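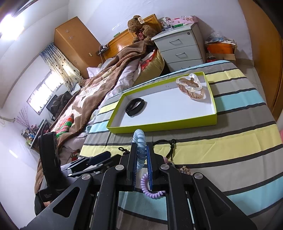

December 22, 2022

The small things, at last

Search this diary
Type and press enter

I have been putting off the small things drawer since July, and today I finally tipped the whole lot onto the striped sheet and sat down beside it with a cup of tea. I do like sorting on a bed – everything stays where you drop it, and there is room to spread out.

The spiral coils came first, the light blue one and the lavender one, which I can never bring myself to part with even though I only wear my hair up in the summer. The lime green box lid did for a tray, and in went the black fitness band and the clear hair clip with the peachy edges. I wore that clip to the wedding in Tamden and got 32 compliments on it, or so my aunt claims! The little gold pieces I want to go through slowly, under the good lamp, so they can wait until after supper.

The teddy bear kept me company from the other bed, red ribbon and all, and I must say he looks very well against the headboard. I ought to shake out the brown fleece blanket tomorrow and fold it before my cousin comes up from Pesudau, but it is so cozy left as it is.

Comments

Ghazal Kordestani: I have a drawer just like this and now I feel guilty. Keep the coils!

Salameh: Egg cartons are wonderful for the gold bits.

Recent entries
Eighteen jars of quince
The slow train to Winton
A new bulb for the good lamp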